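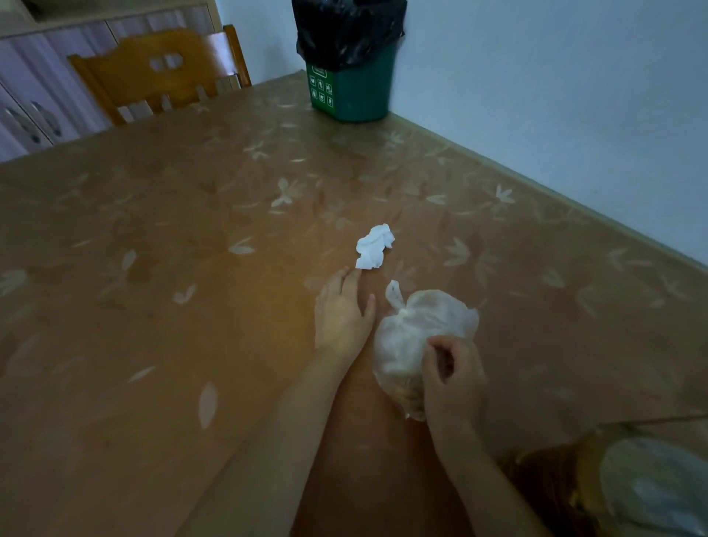
Kenden Release Notes and Method: Frequently Asked Questions

Last updated November. Questions are grouped by topic. Items marked (rev.) changed since the previous version of this page.

GENERAL

What is Kenden?

Kenden is a set of head-view recordings of people doing short household tasks at a table, together with a method for pretraining manipulation policies on those recordings before any robot data is used. The method is called Verier. The two are released together but can be used separately. Several groups have trained other models on Kenden, and Verier runs on any egocentric video that meets the format requirements below.

What question was the work meant to answer?

Whether hand motion from ordinary homes, recorded without markers or gloves, reduces the number of robot demonstrations needed for tasks involving deformable objects. Earlier work on rigid objects gave a fairly clear yes. Bags, tissues, cloth and food packaging were less well covered, and the published results disagreed with each other.

How large is the release?

3425 episodes recorded in 36 homes. Of these, 662 episodes belong to the tidying and waste-sorting subset, which most of this page concerns. An episode runs from the first hand entering the view to the last hand leaving it. Episodes are not trimmed to the moment of contact.

Which tasks are in the tidying and waste-sorting subset?

Six task types: picking up loose paper, moving a tied bag, tying an open bag, placing an item in a bin, clearing a table to one side, and wiping. Many episodes contain more than one type. The label file lists every type present with start and end times, and types may overlap when the two hands are doing different things.

Is there a robot in the recordings?

The Kenden recordings contain human hands only. Robot demonstrations used for fine-tuning are in a separate archive, Hevport, with its own license file and loader.

RECORDING

Were the homes prepared in any way?

Participants were asked to use their own table and their own objects, and to leave furniture where it was. Chairs, cabinets and bins show up in the background of many episodes. Patterned tablecloths are common, including glossy plastic-like ones printed with leaves and flowers. We kept these. A printed sprig on a brown cloth produces many small high-contrast edges that have nothing to do with any object, and a policy that can only segment against a plain surface will fail in most kitchens.

Why is the exposure inconsistent between episodes?

Lighting was left as found. Within one view it is normal for the wall to look cool and bluish while the part of the table under the hands looks warm orange. Automatic white balance was locked at the start of each episode, so the difference stays constant inside an episode but varies between them. Verier applies color jitter during pretraining. If you train your own model, do the same. Removing jitter caused the largest drop of any augmentation we tested.

Hands are often blurred. Is this a fault?

No. Blur on a moving forearm is expected in dim rooms. Frames are rejected only if both hands are too blurred for the keypoint model to return a wrist position. A blurred forearm with a usable hand passes the filter.

Does the head camera always see both hands?

It does not. Each hand has a visibility flag per frame. Roughly placed head mounts were the main cause of lost hands in the pilot, and the instructions for participants were rewritten after that. Pilot episodes are not in the release.

Was audio recorded?

Audio was discarded on the recording device and never transferred.

LABELS

What labels come with each episode?

Per-frame 2D hand keypoints, estimated 3D wrist pose, a visibility flag for each hand, task type intervals, contact intervals, and one short text description per episode. A subset has object masks. There are no force or tactile labels.

How is contact defined?

A contact interval begins when an annotator judges that a fingertip or palm is touching an object other than the table, and ends when it no longer is. Table contact has its own label, "support". In the opening still, the left hand, flat on the cloth with the middle fingertip just short of the tissue, is labeled support. The right hand, pinching the side of the tied bag, is labeled contact. A hand that is near an object and does not touch it gets no contact label, however small the gap.

Why separate support from contact? (rev.)

In the first version of the labels the two were merged. The contact predictor then learned to fire whenever a palm was low over the table, and the policy closed its gripper early on flat objects. Splitting the labels removed most of these early closures. The merged labels are still distributed for comparison under the name contact_v1 and should not be used for new work.

How are transparent and semi-transparent objects masked?

The mask follows the outer boundary of the object, including the film. For a knotted plastic bag the mask includes the knot and any tail. Contents that show through the film are not masked separately and are not named in the text description unless the annotator could identify them with confidence. "Tied plastic bag" is the preferred wording. Yellowish shapes behind cloudy film could be many things, and early descriptions that guessed at contents disagreed between annotators more often than they agreed.

What about objects only partly in view?

Objects touching the image border are masked up to the border and carry a truncated flag. This applies even when very little of the object can be seen, for example a second bag in the lower right corner. Truncated objects are left out of the object-count statistics and are included in training.

Do you label writing and symbols on objects?

Only when legible at full resolution. A bin with a panel of small pictograms is labeled as a bin. The pictograms are not transcribed, and the model is not given any sorting category read from them.

METHOD

What does Verier do, in short?

It trains a video encoder to predict two things from a short window of past frames: the wrist trajectory of each hand, and the contact state of each hand at the end of the prediction window. The encoder is then frozen except for its last blocks, and a policy head is trained on robot demonstrations. The trajectory target carries most of the benefit on rigid objects. The contact target carries most of it on deformable ones.

Why predict both hands separately?

The hands often have different roles. One rests or steadies while the other grasps. A single joint target averages these and gives a prediction that suits neither hand. With separate targets the model can predict that one hand will stay still, which turned out to be harder to learn than motion in our early runs because still hands are underweighted by a plain trajectory loss. The current loss is normalized per hand.

How is the gap between a hand and a gripper handled?

By leaving finger pose out of the policy interface. The encoder sees fingers, but the policy head receives only wrist motion features and contact features. The mapping to gripper width is learned from the robot demonstrations. We tried retargeting finger pose to gripper width directly. It worked on boxes and cups and failed on bags, where the useful grasp is often a pinch of a fold whose thickness cannot be measured from video.

Was the Değirmenci baseline retrained?

Yes. It was retrained from scratch on the same video, with the same frame rate and crop. The released baseline weights were trained at a different resolution and score lower on our tasks, and we considered that comparison unfair. Both results are in the supplement.

RESULTS

What is the main result?

With Verier pretraining, the policy reached the success rate of the unpretrained policy using fewer robot demonstrations on all six task types. The saving was largest for moving a tied bag and smallest for wiping. Full learning curves are in the supplement. We do not quote a single averaged figure because the task types differ too much in difficulty for an average to mean much.

Where does it fail?

Three failure types account for most errors. The gripper pinches too little film, and the bag slips when lifted. The policy approaches a crumpled tissue from above and pushes it flat. The policy commits to a grasp on the printed pattern of a cloth. The last of these became rare after episodes with patterned cloths were sampled more often, but it still occurs with pale motifs close in size to a wad of tissue.

Does performance depend on the background?

Less than expected. Holding out whole homes from pretraining lowered success slightly. Holding out all patterned tablecloths lowered it much more. Changing the furniture behind the table had no effect we could separate from run-to-run variation.

Does more video keep helping?

For tied bags and loose paper, the curve was still rising at the full size of the release. For wiping it flattened early. We have not tested beyond the released set.

USE AND ACCESS

What split should be reported?

The home-level split. Random episode splits put the same table in training and test and inflate every number. The loader refuses random splits unless an override is set, and results obtained with the override should say so.

Can I use only the tidying subset?

Yes. Pass the subset name to the loader. Normalization statistics are stored per subset, so do not reuse the full-set values.

Is the data cleared for redistribution?

Kenden may be redistributed unmodified with its license file. Derived labels may be published under any license. Hevport may not be redistributed and must be downloaded from the project server, which is offline for maintenance each Saturday.

How do I report a wrong label?

Open an entry in the label tracker with the episode number, the frame range and the label you think is correct. Contact boundaries that differ by only a few frames are within annotator tolerance and will be closed without a change.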